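Sorting and Draining Small Kitchen Items: Project Report

Lovisa Viklund
Course project, spring term

1. Background

Our group looked at how everyday kitchen containers hold and release small round objects. The idea came from a cooking class at Urkby, where rinsed food kept rolling out of the bowls during transfer. We wanted to compare a strainer, a plain bowl and a shallow tray. The work was done in March in the teaching room at Roddale.

2. Materials

The main item was a stainless steel strainer with a polished rim and rows of small elongated perforations. We used smooth balls as stand-ins for food because they keep their shape and can be washed. The bowl and the tray came from the room's own cupboard.
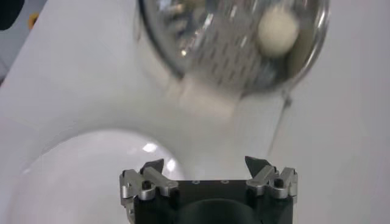 3. Method

Each trial began with the container flat and one ball inside. The container was then lifted and tilted until the ball left it. We did 134 trials in total, 55 of them with the strainer. The rest were split between the bowl and the tray. A trial was thrown out if the container touched anything on the way up. That happened 6 times, all with the tray.

We wrote down the container, the direction of the tilt and where the ball landed. The first record sheet had no column for direction, so the first 2 trials had to be repeated.

4. Work area

The room has white furniture, and we put the laptop at the left end of the table to leave space for the containers. It stayed open with the video panels on the screen so that we could check the view between trials.
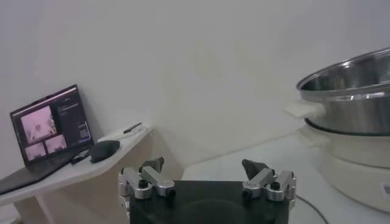
Moving the laptop further in would have made it easier to type, but the tray needs a lot of room when it is turned. We kept the same layout for every trial.

5. Results

The ball stayed in the strainer longer than in the tray at the same tilt. The bowl was close to the strainer, but the ball left it faster once it started to roll. Tilt direction made a difference only with the tray, where the ball often left by a corner.

6. Remaining work

We did not test more than one ball at a time. Lappalainen's group plans to do this with the same strainer, and our record sheets are in the Mumel folder for them to use.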